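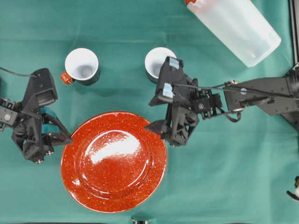
4.2 Coordinated Grasping of a Shared Object

The two-arm table task is the hardest one in our set for the software. A single plate has to be held by both grippers at opposite points of its rim, and from the moment both hold it the arms are no longer independent. An error in one arm's position turns into a force on the other. We describe the grasp planner first, then the controller, and then the tooling we used to find faults in both.

The planner takes a segmented view from the head camera and fits an ellipse to the outer edge of the plate. Contact points are proposed in pairs, one for each arm, and each pair must lie on a line through the center of the fitted ellipse. We sample 80 pairs per call. A pair is dropped if either arm cannot reach it, or if a finger would pass through an object standing near the rim. The rest are ranked by the distance each arm has to travel, and the planner returns the pair with the lowest total.

Fitting the ellipse was less simple than we expected. A glossy plate reflects the overhead light, and the bright patch moves when the viewpoint changes. Our first version looked for the plate by color and treated the glare as a hole. When the glare fell on the rim, the fit shrank toward the center and the fingers were sent too far in. The current version uses the Datard segmentation model, which we fine-tuned on 3,000 labeled views of tableware on plain cloth. It gives a filled mask in most cases. Where the mask still has a gap on the rim, the fit ignores that part of the edge and uses what is left.

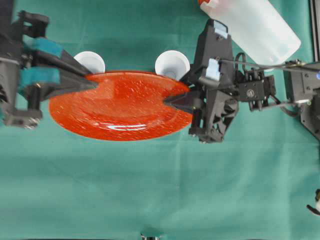

Once a pair is chosen, both arms move to points 2 cm outside the rim and wait there. The coordinator, written on top of the Folteck motion library, holds each arm until the other one reports ready. Both then close in together under position control with a low stiffness. We do not plan a full path for the lift. The coordinator places a virtual frame at the midpoint between the two fingertips and commands motion of that frame, and the target for each arm is computed from it. If the measured distance between the fingertips drifts from its value at contact, the correction is split evenly between the arms. Giving the whole correction to one arm caused a slow sideways drift of the plate.

The head view alone does not settle where a fingertip is in depth, so each wrist camera is used for a second check during the approach. Only the part of the rim nearest to the gripper is needed. The wrist view is cropped to the region between the fingers and a short distance past the tips, and the edge found there is compared with the edge predicted from the ellipse.

Figure 3. Wrist camera view with the gripper open, showing the cup and the speckled plate on the cloth. 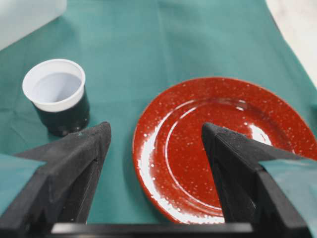 When the two edges disagree by more than a set threshold, the wrist estimate replaces the planned contact point for that arm, and the other arm's point is moved to keep the line through the center. The fingers take up a fair part of the wrist view and can hide the middle of the plate. This does not affect the check, as the center is never estimated from this camera. A fixed mask covers the fingers and the base of the gripper so that their outlines are not taken for the rim.

All of the messages passed between planner, coordinator and arms are logged with Whitlock and can be replayed without the hardware. We kept a set of 1,000 logged approaches and reran the planner on it after every change to the code. Replay cannot show what the plate would have done under a different command, so changes to the controller were always tested on the arms as well.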